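From: Mei Delacroix
To: homebots list
Subject: Re: Carketti Home Pack, worth the money?

Hicham Mansour wrote:
> Has anyone on here tried the Carketti Home Pack yet? The sales page
> says 400 furnished rooms for practising navigation, ready to load,
> and the chap I spoke to was very keen that I should sign before the
> end of February. I've got a small wheeled base and a planner that
> works nicely in my hallway and nowhere else. Is this any better than
> the free rooms that come with Tunard? And does it run on a normal
> computer or do I need to sell the car?
>
> Hicham

Hicham,

Keep the car. I've had the trial licence for a month and it runs on the same tired desktop I use for my invoices. The fan has opinions about it, but it runs.

The 400 rooms want a bit of squinting. As far as I can make out there is a much smaller number of floor plans, and the rest are those plans with the sofa in another colour and the chairs shuffled. For testing a planner I don't mind that much. For training anything that looks at pictures I'd mind a good deal, and I'd ask the keen chap for a list of the plans before you sign. I asked. He sent me a brochure.

Setting up took me an evening. The installer wants a Tunard scene folder even if you have never owned one, so make an empty one and point it there. Loading a room takes 19 seconds here the first time and next to nothing after that. The export to Shevchuk format works, except that it forgets which things are solid, and my base spent a happy half hour driving through a kitchen unit. There is a tick box for this. It's under "Appearance", naturally.

Compared with the free Tunard rooms: the Tunard ones are grey boxes with doors, and if your planner only cares about where the walls are you'll be fine with those for ever. Carketti's have proper floors and furniture of the sort people might own, and the camera side gets a much harder time of it. My floor finder was trained mostly on plain carpet. I put it in one of the brick-floored rooms and it decided that every darker brick was an obstacle, then planned a route like someone avoiding puddles in good shoes.

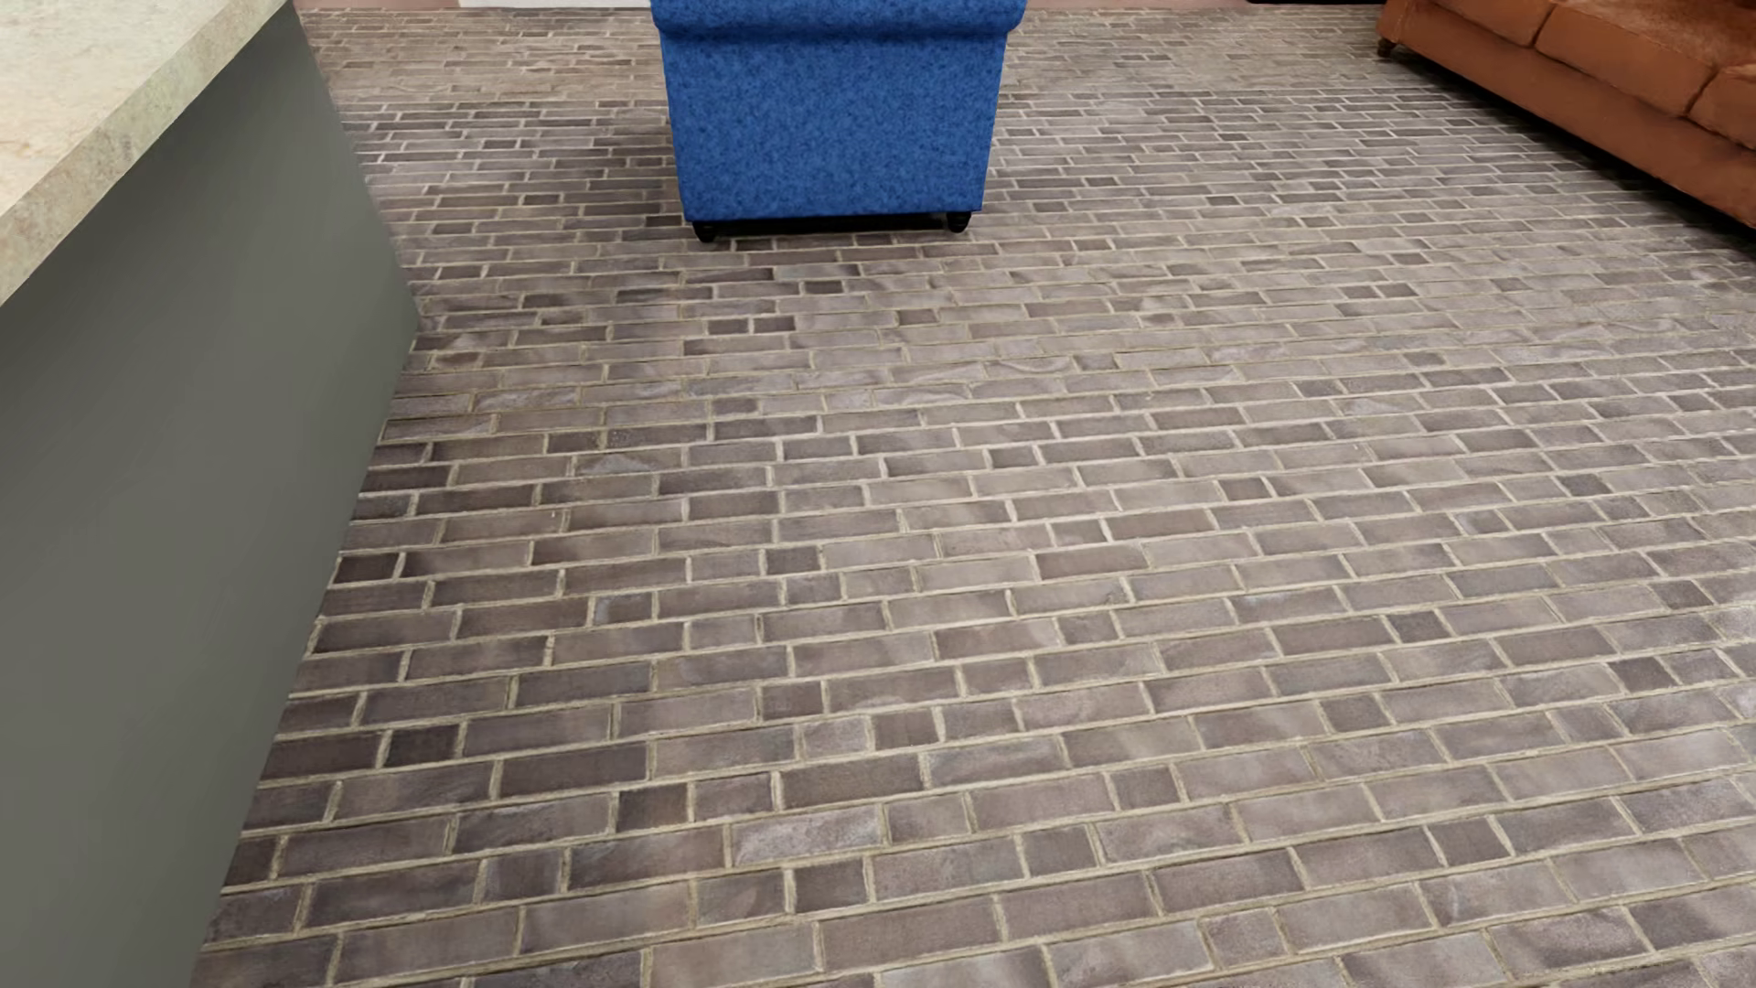
I've since retrained it with the brick rooms mixed in and it has calmed down, though it still doesn't care for shadows under sofas. Mine is a low base, so I would like it to learn the difference between a gap it fits into and a gap it gets wedged in. The pack gives you depth alongside the colour, and that helped more than anything I did myself.

Things I'd grumble about: no doors that open, no clutter to speak of, and the manual was clearly written for the version before. Support answered me on ticket 1896, quite politely, to say they would look into the tick box. Make of that number what you will.

If you only want to get out of your hallway, take the trial, try the rooms with the busiest floors first, and let the end-of-February offer sail past. They had the same one on when I signed up. If you want real variety I'd look at Trurovow as well, but I've only seen the demo and the demo was mostly a logo.

I can send you my settings file if you go ahead. Ignore the comments in it, some of them are rude.

Mei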